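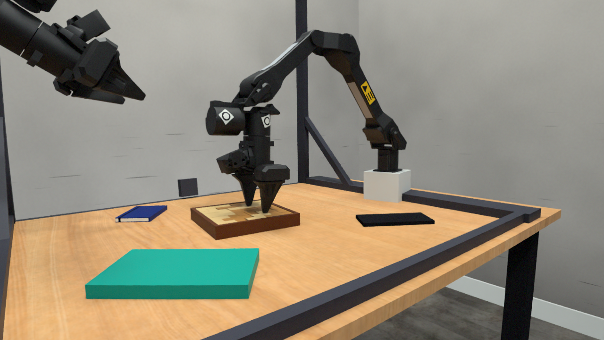

**Figure 3.** Simulated bench with both arms in the Wemberg build. The second arm's fingers are over the inlay tray; the first arm's gripper is at upper left.

### 4.2 Getting the bench into the simulator

I built the simulated bench before I'd finished bolting the real one together in our shared workshop in Skavavach, and I'd do it in that order again. Moving a pedestal on screen takes a few seconds. Moving the real one means finding the drill, and probably finding out who borrowed the bits!

The bench in Figure 3 has a wood-grain top with dark rails along its edges, and one arm stands on a white pedestal toward the back right. I put the puzzle tray near the centre so I could try reaching it with the gripper pointing straight down — the pose I cared about most. The navy book, the teal block and the flat black slab are clutter, and I shuffled them between runs.

I ran 1000 trials with the Amness planner, each capped at 40 seconds. In 336 of them the planner gave up before the fingers got near the tray, mostly when the start pose had the elbow folded too low. Raising the elbow in the start pose helped a lot (Section 5 has the numbers). I also tried the Alexiou grasp scorer, but it was fussy about thin pieces and I dropped it in May.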